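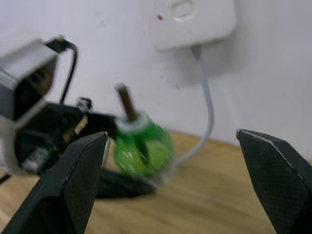 Vallel Neighborhood Library – Friends Group
Minutes of the November meeting

Present: Diane Grewal (chair), Pallavi Kushwaha (minutes), Kamlesh Vashisht, Jasper Prins
Apologies: Sushil Sachdeva

The meeting opened at 6:40 p.m.

1. Minutes of the last meeting
Approved with one correction. The Mishra bequest was 28 books, not 18.

2. Book sale
Kamlesh reported that the fall sale took in $1,964, against $1,442 in spring. Cookbooks and children's books sold well. Encyclopedias did not sell and will not be accepted next time. Diane asked that the donation notice say so in large type. Sushil had sent a note asking for the next sale to start an hour earlier. Agreed, 9 a.m.

3. Large print shelf
Jasper has looked at moving the large print books from the back wall to the bay beside the front desk. The bay is narrower by one section, so the westerns would have to go on the bottom shelf. Pallavi was against this – the people who read them are the ones least able to bend down. After some discussion it was agreed to put the travel guides on the bottom shelf and leave the westerns at waist height.
Action: Jasper to draw up a new shelf plan.

4. Reading lamps
Two lamps in the quiet room flicker. Jornano has quoted for repair but not for replacement. Held over until both prices are in.
Action: Kamlesh to call Jornano.

5. Winter talks
Sastis Bakery will again supply rolls and coffee at cost. The January talk is on old county maps. No speaker yet for February. Diane has written to two people and had one refusal.

6. Any other business
The outside book return sticks in cold weather. Pallavi to ask the city about it. Kamlesh asked whether the group still needs its storage closet on the second floor. It does.

The meeting closed at 8:05 p.m. Next meeting in January, same room.

Recent items
Book sale: what we can and can't accept
Minutes of the September meeting
Winter talks program
Joining the Friends
Opening hours over the holidays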